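Open house at Stemusel: an afternoon with cups, trays and two robot arms

The Stemusel lab opened its doors one afternoon in April, and by 2 p.m. the sign-in sheet at the front desk had 122 names on it. Most people went straight for the tables at the back, where the staff were running a serving demonstration with cups and a tray.

The lab's lead engineer has worked on the project from the start and agreed to talk between runs. She asked us to leave her name out, as the work belongs to the whole team.

"We picked table service because everyone who walks in here knows what it should look like," she said. "You don't need a background in robotics to tell if a cup is in the right place."

The project is called Trekelia. Its goal is plain enough: two arms at one table should be able to set out drinkware, hand things over and clear up again, with a person working at the same table. The team has logged 1025 runs so far. The engineer said 313 of those had to be stopped early, and she didn't seem bothered by it.

"A stopped run is still a run. We keep all of them," she said. "If you throw out the bad ones, you end up with a very nice record and a robot that can't do anything."

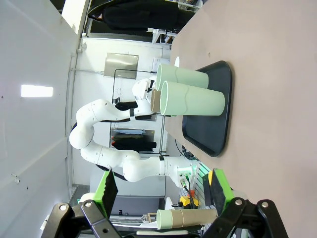
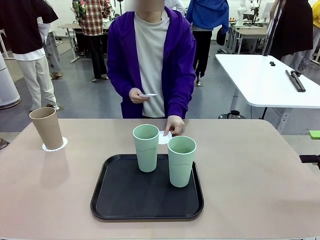
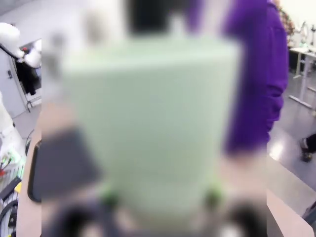 The serving table during the open house. The black tray with the two green cups is in the first two photos.

Paper is harder than it looks, she told us. A cup has a shape the gripper can close on. A doily is flat and light, and it slides when you touch it.

"I would take a full day of cups over one hour of doilies," she said. "For now a person places those, and we're fine with that."

Visitors asked about safety more than anything else. The engineer said the staff have one rule they repeat to every new hire - know where the stop button is before you reach over the table. Speed is kept low for open days. One parent told her it looked like the arm was thinking. "It's slow on purpose," she answered.

The tables are from Bilten, a shop-fitting firm a few streets away, and part of the money comes from Sachdeva, which runs a group of small hotels and would like to see something it can try in a breakfast room. Asked when that might happen, the engineer wouldn't give a date. The team wants 1000 runs in a row on one fixed setup first, and the setup still changes most weeks.

"Last month it was bowls," she said. "We may go back to bowls."

The next open afternoon is planned for the fall. Sign-up will be at the front desk, and school groups should call ahead.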